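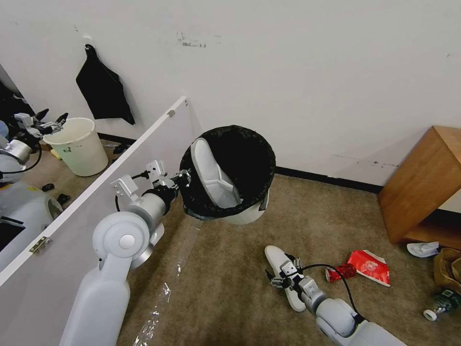
What I was trying to find out

My project this summer was a review of the Koltovon tidy-up kit, the two-armed one that Jalholm rents out to schools. I wanted to know whether a small motel could really hand its floor pickup over to it (my aunt runs one, so I've cleaned a lot of rooms!). My advisor, Mehrangiz Mousavi, told me to pick one job and stick with it, so I picked trash and stray shoes on carpet. No bathrooms, no bed making.

Getting it going

Setup took me 67 minutes the first time, and most of that was me reading the wrong page of the manual. The software is called Cistlow and it's pretty friendly once you find the calibration screen, which is hiding under "Accounts" for some reason. The rental was $2,166 for the month of July, paid out of the Long fund, and that covers phone support. I called them 2 times. Both times I got a real person, and one of them stayed on with me through a whole restart!

How it handles different stuff

Stiff things are easy for it. A can or a shoe has a shape the fingers can close on, and the arm goes in with a lot of confidence. Using one arm for the wastebasket and the other for pickup is my favorite part of the whole kit, because the bin can come to the mess and you don't get those long swings across the room. Thin plastic is another story. I'd budget extra time for anything like wrap or film, and I'd keep the grip setting low so it doesn't bunch up the carpet too.
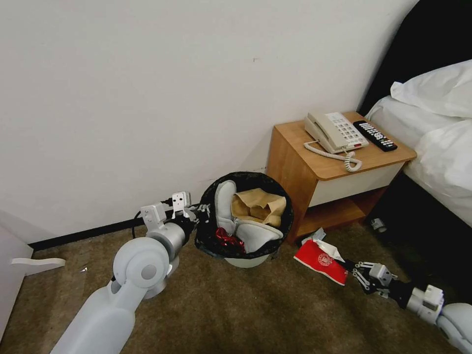
Picking a grip setting was the part I went back and forth on the most. Cistlow gives you a slider from soft to firm, and the manual wants you to leave it in the middle. I ended up going softer for paper things, like the red-and-white packet the right gripper has by the nightstand, with the tissue poking out the top. Firm is fine for slippers. I wish you could save a setting for each kind of object, and I've sent Jalholm a note asking for that.

Would I rent it again?

For a class, yes, totally. For my aunt, not yet. She gives a whole room 90 minutes on a bad day, and she'd want a kit that does more than the floor for that price. My settings and the notes from my support calls are in the project binder if next year's group wants to start from there.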